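Chore automation: cloth is still slow

Cilero spent August comparing machine times on six household tasks. Wiping and sorting came out close to usable. Folding did not. A single towel took 168 seconds on the best run, and two of the six systems never got past the first crease. Knit fabric gave the most trouble, as it stretches when lifted and the far corner moves.
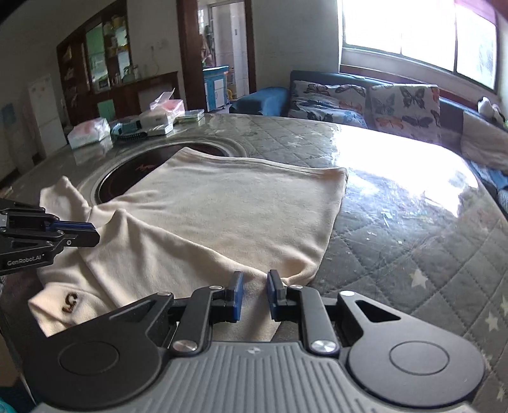
Folding trial on a round table, two grippers at the cloth.

Clostine reports a 99 percent grasp rate on flat cotton, but a grasp is only the start of a fold. The remaining problem is finding an edge inside a bunched section. Khumalo's shop-floor unit avoids it by clamping parts to a jig, which a home does not have. Cener plans a repeat with mixed laundry.

Comments (2)

tbrandt: Was the 168 seconds with or without the regrasp?

millside: We fold shop rags by hand. No plans to change.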